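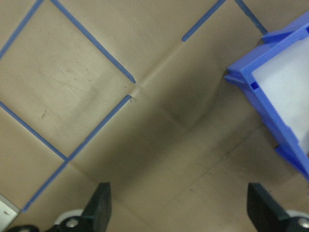

Speaker notes: Two arms, one table
By Cremilda Honorato
December
Print this page | E-mail this page

Slide 1. Title. Say name, say workshop. The project is called Funero on the booking sheet, so use that name when people ask where to find the files. Talk runs to the top of the hour, questions after.

Slide 2. What the build is for. Parts come to the shared workshop mixed, mostly out of old control panels, and have to be sorted before anyone can use them. Funero picks parts from bins and puts them down in known places on a table. Two arms, one controller program, one table. State early that this is a hobby build in a room with other users. It gets packed against the wall when the table is needed for something else, and most of the design follows from that.

Slide 3. The table. Paper over the top, blue painter's tape on the paper in a grid. Explain the choice. A printed calibration board would be more accurate and we own one. The tape is for people: whoever sets up can say "bin goes in the second square from the post" and be understood. The software does not read the tape. Placement error from the tape alone is a few millimeters, more where a strip has been relaid over an old one. Paper creases. A crease throws a shadow, and early on the segmentation step reported shadows as parts. Fix was a minimum height above the table plane, taken from depth, before anything counts as a candidate.

Slide 4. Frames. Go slowly on this one. Each arm has a base frame. The table has a frame with its origin at one tape crossing. We touch off both arms at the same 5 crossings and fit the transform from those. If the residual is above 2 mm, redo it. Do not average in a bad point. Mention the Eltano script, which does the fit and prints the residual per point, so the bad one is easy to find. Repeat the touch-off whenever the paper is changed.

Slide 5. Two views. One from overhead, one at the wrist. The overhead view decides which bin and which region of the bin. The wrist view corrects the last part of the approach. Neither is good enough alone. Overhead loses small parts against each other, and the wrist view loses context once the fingers are close. 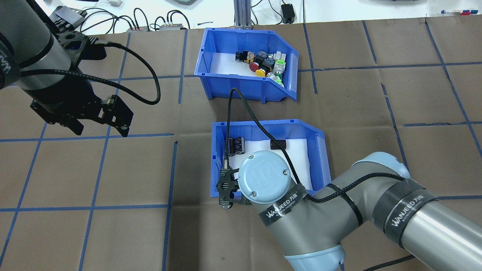 Slide 6. Bins and parts. Blue stackable bins with a pale liner. The liner gives contrast under black parts, and black parts are most of what we have. Pushbuttons and contact blocks go in one bin, cylindrical parts in the other. Mushroom heads are the easiest pick: wide, with a rim to close on. Contact blocks are the worst. They nest, the screw terminals catch on each other, and a pick that looks clean brings up two. The check is finger width after closing. If the width is wrong for the class, open over the bin and try again. Cylinders roll. Approach across the short axis and close slowly.

Slide 7. Sharing space. The arms can reach each other. We divide the table along a tape line and treat a strip on either side of it as a locked zone. An arm asks for the zone, gets it or waits. Ernano is the name of the process that hands out the lock. It is up to 2000 lines now and should be smaller. Known fault: if a program is killed while holding the lock, the other arm waits until someone clears it by hand.

Slide 8. Cables. Spend time here, people building at home underestimate it. Gripper cables are strapped along the arm with slack left at the wrist. Too little slack and the wrist joint pulls the connector. Too much and the loop drags across a bin wall and moves the bin. Run the full joint range at low speed with one hand on the stop before running any picks.

Slide 9. Failures. Read from the log. Of the last 19 stopped runs, most were cable contact or a bin that had shifted since touch-off. Perception errors came after that. Motion planning was last, which surprised the Assunção group when I showed them the same table, as they had spent their winter on the planner.

Slide 10. Next. Fixed corner stops for the bins. A timeout on the lock. A jaw insert with a shallow groove for cylinders - the drawing is done, the print is not. No plan to add a third arm.

Backup slide, only if asked about speed. Slow. A person sorts faster. Give the cycle time from the log and move on to the next question.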